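Retiring a Desktop Computer: Backing Up, Erasing and Removing the Hard Drive

Stutby Office Services, Equipment Guides
Guide 316

Purpose

This guide explains how staff should prepare a desktop computer for return, transfer or recycling. It applies to all tower computers issued at the Stutby and Cikov offices. Laptops and tablets are covered by a separate guide. Please read the whole page before beginning, as several of the steps cannot be undone.

Before you start

Allow a full working morning. The copying and erasing steps run largely unattended, but they should not be interrupted once they have begun. You will need:

An external drive or network folder with enough free space for your files
Your Miranda account name and password
A medium Phillips screwdriver
An envelope or padded bag for the removed drive
The return form, available from the front desk

If the computer is shared, inform every person who signs in to it at least 4 working days in advance. Files belonging to a person who has left the organization must be reviewed by that person's former department before they are erased.

Step 1. Copy your files

Sign in to the computer and open your home folder. Copy the contents of Documents, Pictures and Desktop to the external drive or network folder. Mail stored in Miranda is kept on the server and does not need to be copied. Mail archives saved to the computer itself are not kept on the server and must be copied by hand.

When the copy has finished, open several files from the new location, including at least one large file. A folder that appears in the list may still contain damaged or incomplete files. Do not continue until you are satisfied that the copy can be read.

Step 2. Release licensed programs

Some programs may be used only on a fixed number of computers. Open each licensed program, choose Sign Out or Deactivate from its account menu, and wait for the confirmation message. Drulteo users should also select Release Seat. A seat that is not released remains assigned to the old computer for 13 weeks.

Step 3. Erase the drive

Start the computer from the erase disk supplied by the front desk. Select the internal drive and confirm that the size displayed matches the size on your equipment record. Disconnect all external drives before confirming. Once the erase has finished, write the result on the return form. If the program reports an error, write down the wording of the message and proceed to Step 4. Drives that could not be erased are destroyed.

Step 4. Remove the drive

Shut the computer down, unplug the power cord, and hold the power button for several seconds. Place the case on its side on a firm, clear surface and remove the side panel. Touch bare metal on the case before reaching inside.
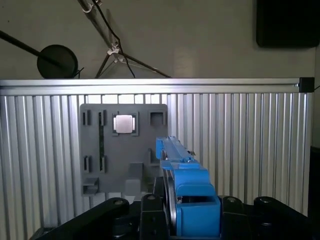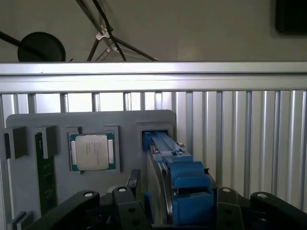
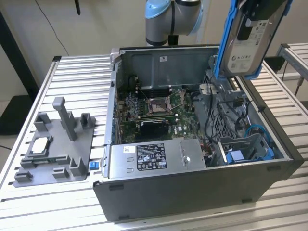 Open tower case with its side panel removed.

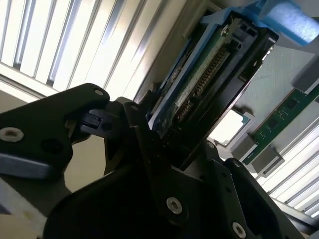 Page last changed: October, revision 4

Disconnect the data cable and the power cable by pulling on the plugs and never on the wires. Release the drive according to the type of mounting used in your model. Some drives are held by screws on both sides; others sit in a plastic carrier that is released by hand. Do not force a drive that does not move freely. Check for a remaining screw or cable first.

Hold the drive by its edges and place it in the padded bag. Write the equipment number on the outside of the bag, not on the drive.

Step 5. Close and label the computer

Replace the side panel and all screws. Attach the completed return form to the top of the case with tape. Keyboards, mice and power cords should be returned with the computer. Monitors are recorded separately and require their own form.

Step 6. Deliver the equipment

Bring the computer and the bagged drive to the front desk at either office. Both items must be handed over together. A receipt will be issued and should be kept until the equipment has been removed from your department's record.

Questions

For help with any step, call extension 3625. Please have the equipment number ready.

Related guides
Setting up a replacement computer
Returning laptops and tablets
Requesting access to a shared folder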